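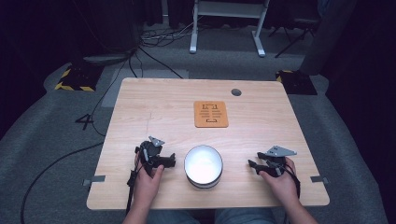
Robot teaching by demonstration

Robot teaching by demonstration is a group of methods in which a person shows a robot how to do a task, and the robot's control program is built from a recording of that showing. It is also called learning from demonstration or programming by demonstration. The person may move the robot's arm directly, steer it from a distance, or do the task with hand-held tools that match the robot's own gripper. The methods are used for work that is hard to write out as fixed steps, such as folding cloth, clearing dishes, or sorting parts that arrive in no set order.

Contents
1 Background
2 Methods
2.1 Guiding by hand
2.2 Remote control
2.3 Hand-held grippers
3 Recording a session
4 Use
5 Limits
6 See also

Background

Early factory robots were often taught by leading the arm through a path and storing the points along it. The arm then played the points back in the same order. Playback of this kind works well when every part is in the same place each time, as in spot welding or spray painting. It fails when the part has moved.

Later methods store what the robot's sensors picked up along with the motion. A model is then trained to choose a motion from what the cameras see, so that a bowl set down a little to the left can still be picked up. Training of this kind usually needs many recordings of the same task.

Methods

Guiding by hand

In guiding by hand, also called kinesthetic teaching, the person holds the arm and moves it. The joints are set to give way under light force while their angles are recorded. The method needs no extra equipment, but it is tiring with a heavy arm and awkward with two arms at once. The person's own body may also block the cameras.

Remote control

In remote control, or teleoperation, the person works a separate device and the robot copies it. The device may be a joystick, a pair of tracked controllers, or a smaller arm with the same joints as the robot. What is recorded is the motion of the real robot, so there is no question of whether the robot can reach the positions. Delay between the person's hand and the arm makes fine work slow, and most systems give little or no sense of touch.

Hand-held grippers

With hand-held grippers, no robot has to be present during the demonstration. The person holds one gripper in each hand, or a single one for simpler tasks, and handles the objects through its fingers. The position of each gripper is tracked by cameras, by motion sensors, or by both. A printed target may be placed in the work area to give the tracking a fixed point of reference.

Recordings can be made faster this way than by remote control. The motion must later be fitted to a particular arm, and a part of it may turn out to be beyond that arm's reach.

Recording a session

A session is divided into episodes. Each episode is one attempt at the task, from a set starting position to a set end. The objects are put back between episodes, usually in slightly different places. Episodes with dropped objects or lost tracking are marked, and are either thrown out or kept as a separate group.

The Dalisay set, released on Aug 26, 2018, holds 3049 recorded episodes of tabletop tasks. Of these, 2683 were passed for training after review. The tasks include stacking bowls, wiping a surface, and moving cups between trays.

Use

Jimano sells a two-arm packing cell that is taught by remote control. Its manual calls for 36 episodes for each new box size. Amgate uses hand-held grippers for kitchen tasks and fits the recordings to arms from several makers. Trorker, a software package for labeling episodes, can read recordings from both systems.

Limits

A robot taught by demonstration tends to copy the person's habits, including pauses and wasted movement. When several people record the same task in different ways, the model may mix their approaches and stall between them. Force is another weak point, as a camera does not measure how hard an object is being squeezed. Some grippers carry pressure sensors in the fingers for this purpose.

See also

Teleoperation
Motion capture
Industrial robot
Robot end effector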